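*Evening talk, Trellstead retreat, April. Start at 7, or whenever the coffee line has thinned out. Bible open to the Psalms before I stand up, please, so I'm not hunting for it like last year.*

# Praying the Psalms Out Loud

## Getting started

Welcome everybody, and a special welcome to the folks who drove over from Sedmont in that rain. Ask if people in the back can hear me. Wait for the answer this time.

Say what tonight is. I want to talk about reading the psalms aloud as prayer, at home and together, and I want us to spend a good part of the evening doing it. I'm going to use three of them: Psalm 6, Psalm 64 and Psalm 100. If you have a Bible, put a finger or a scrap of paper in each of those. If you don't, look on with a neighbor, and if the neighbor's translation is different from the one you grew up with, that's fine, we'll hear both.

I should tell them where I'm coming from. I grew up in a church in Paterson where we read a psalm every single Sunday, the minister taking one line and the rest of us mumbling the next, and I'm afraid I spent most of those years looking at the ceiling and waiting for the hymn. I could have told you the number of the psalm and not one word that was in it. It took me until I was a grown woman, sitting up with my mother in a hospital room, to open the book by myself and read one out loud because I had run out of things of my own to say. (Don't rush this part. Don't stay in it too long either. Drink some water.)

What I found was that the words were sturdier than I was that night. I didn't have to feel anything in particular to say them. I just had to read the next line, and then the one after that.

## Psalm 6 – when you're worn out

Read the whole psalm slowly. It's short. Let it be quiet for a moment afterward.

Points to bring out:

- Verse 3 stops in the middle. "My soul is also sore vexed: but thou, O LORD, how long?" The thought doesn't get finished. I love that somebody left it in the Bible that way.
- Verse 6: "I am weary with my groaning; all the night make I my bed to swim." A lot of people in this room know what three in the morning feels like. You don't have to raise your hand.
- The turn comes at verse 8, and it comes fast. "The LORD hath heard the voice of my weeping." We aren't told what changed. Maybe it was an hour later and maybe it was a year, and I don't want to pretend I know.

Then say something about pace. When we read silently we go right over the white space between the verses, and when we read aloud we have to breathe there, like it or not. I've come to think a fair amount of praying goes on in those breaths. If you try this at home and find it feels slow and a little foolish, well, it felt that way to me for most of a winter, and I kept on mainly out of stubbornness.

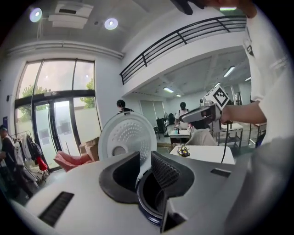

And do please read loud enough to hear yourself. I don't mean a pulpit voice. I mean the voice you'd use to read a letter to someone across the kitchen table. My own habit is to read at the sink before anybody else is up, with the book propped on the windowsill, and there's a water stain on most of Psalm 6 by now, so you can tell which one I've needed.

Have them try it here. Everybody reads verses 1 to 4 at their own speed, all at once. It'll sound like a flock of geese. Let it. Let the slow readers finish before I say anything.

## Psalm 64 – when somebody has hurt you

This is the one people ask me to skip, so I want to give it a proper amount of time.

Opening line: "Hear my voice, O God, in my prayer." Point out that it starts with the voice. Then it goes straight into complaint, people who "whet their tongue like a sword" and aim bitter words like arrows. Anyone who's ever sat through a hard church meeting, or a hard Thanksgiving, is going to recognize it. (Pause for the laugh, if there is one.)

Now the difficult part, verse 7, where God shoots back. What do we do with that? I don't have this all worked out, and I'd like to say so plainly. Here's as far as I've gotten:

1. The anger is being told to God. As far as the psalm lets us see, the person praying doesn't pick up a bow.
2. It's a good deal better said there than at the dinner table, or typed out at midnight and sent.
3. When I pray it, I try to leave a moment to ask whether I'm the one with the sharp tongue this week. Some weeks I am, and it stings.

I'll tell the story of the group text here, the short version. I had written a very long message to a woman I'd served beside for years, and it was a masterpiece, I had every one of her faults in order. I read Psalm 64 before I pressed send, only because it happened to be the next one up. I got as far as "they encourage themselves in an evil matter" and put the phone in the bread box. I did talk to her, a few days later, and it was awkward, and we're all right now, mostly.

If anyone has been truly harmed by somebody, I want to be careful. Say this slowly: praying this psalm doesn't mean you keep quiet about it. Please tell a person you trust. I'll be by the side door afterward and I'm not in any hurry to get home.

Read it together, left side of the room and right side taking turns by verse. Switch sides at the end so everyone gets the last verse, "The righteous shall be glad in the LORD."

*Ten-minute break. People can stretch, refill, and step outside if the rain has let up. Ring the little bell, don't shout.* 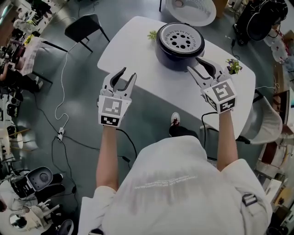

*Two hand-held grippers held up at the end of the white table.*

## Psalm 100 – when you can say thank you

Everybody stands for this one, if standing is comfortable.

"Make a joyful noise unto the LORD, all ye lands." I'm told by those who sit in front of me that noise is the right word for my singing. Only five verses, and a child can have it by heart in a couple of weeks if you say it in the car. Adults take longer, in my experience, but we get there.

Things to mention, as time allows:

- "It is he that hath made us." After the two psalms before it, I hear that differently. The same people who cried in the night and fumed over the arrows are walking in at the gates now.
- The thanks is given for who God is, "the LORD is good; his mercy is everlasting," and there isn't a list of how the week went. So it can be prayed after a bad week. I've done it through my teeth.
- "To all generations." Ask who taught them to pray. Let two or three people answer out loud if they'd like to. No pressing.

## The vigil, and how to join in

Keep this part practical, and watch the clock, as I always run over here.

At Trellstead we hold one long vigil a year, six in the morning to six at night. Twelve hours, or 720 minutes if you're the kind of person who likes to think of it that way, and I'm afraid I am. We read psalms aloud the whole time, with somebody always at the lectern. You can sit for five minutes or for the entire day. Bring a cushion, those benches haven't gotten any softer.

The sign-up is on Flukero, same as the meal trains. If you've never managed to get into Flukero, or it's thrown you out again, there's a paper sheet by the coffee urn and it counts just as much. Sedmont folks, you're welcome to any slot you want, and the early ones come with cinnamon rolls.

A few things readers have asked me:

- **What if I stumble over a name?** Say it with confidence and keep going.
- **What if I start to cry?** Then stop a while. Whoever's next can pick up the verse, or we'll just sit together until you're ready.
- **Can the children read?** Yes, please! Give them Psalm 100 or another short one, and a stool.
- **Do I have to be a member?** No. You don't even have to be sure of what you believe. Come and read.

## Closing prayer

Lights down a little, not all the way, people need to see the page.

Invite everyone to pick one line from tonight, any line, and say it aloud when they're ready, in no order. There'll be long gaps. I must not fill them. Hands in my lap.

When it's been quiet for a good while, I read Psalm 100 one last time by myself, from verse 4: "Enter into his gates with thanksgiving." Then amen.

Remind them about the chairs, and that the blue casserole dish in the kitchen still needs to go home with somebody.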